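# Über uns

Erkent ist ein kleiner Betrieb für die Aufbereitung und den Wiederverkauf von Kopfbedeckungen. Angefangen haben wir mit Restposten, heute sind es vor allem Baseballcaps aus Rückläufen und Sammlungen.

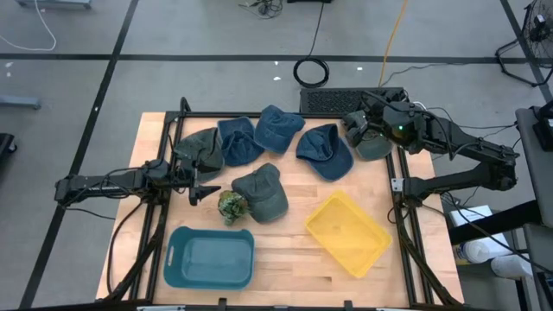

Im Jahr gehen 3.000 Kappen durch unsere Werkstatt. Jede wird einzeln geprüft: Schirm, Schweißband, Verschluss, Nähte. Danach wird nach Farbe sortiert. Die meisten Stücke, die wir bekommen, sind marineblau, graugrün oder aus Jeansstoff, und gerade bei den Grüntönen ist der Unterschied zwischen verblichen und von Anfang an so gefärbt nicht immer leicht zu sehen. Im Zweifel schauen wir unter das Schweißband. Dort ist der Stoff meist noch so, wie er einmal war.

## Was wir machen

Wir waschen von Hand, formen auf Blöcken und trocknen liegend. Eine zerdrückte Krone lässt sich fast immer wieder aufrichten. Bei gebrochenen Schirmen geht das nicht — solche Kappen verkaufen wir nicht weiter, sondern nehmen sie für Verschlüsse und Knöpfe auseinander.

Gebogene und flache Schirme lagern wir getrennt. Gestapelt werden höchstens drei Stück, sonst leiden die unteren.

## Unsere Linien

- **Grurley**: geprüfte Einzelstücke mit leichten Gebrauchsspuren
- **Ornano**: einfarbige Kappen in Sätzen für Vereine und Betriebe, auf Wunsch bestickt

Die Stickerei übernimmt die Werkstatt Ozoliņš, mit der wir seit drei Jahren zusammenarbeiten. Für bestickte Ware rechnen Sie bitte zwei Wochen zusätzlich ein.

## Abgeben und bestellen

Kappen nehmen wir das ganze Jahr über an, nur im Juni bleibt die Annahme wegen der Inventur geschlossen. Bitte nicht falten und keine Wollmützen beilegen. Größere Mengen melden Sie vorher an, dann halten wir Platz im Lager frei. Bestellungen für Ornano laufen über das Formular auf der Kontaktseite.

Stand: 6. Dezember 2018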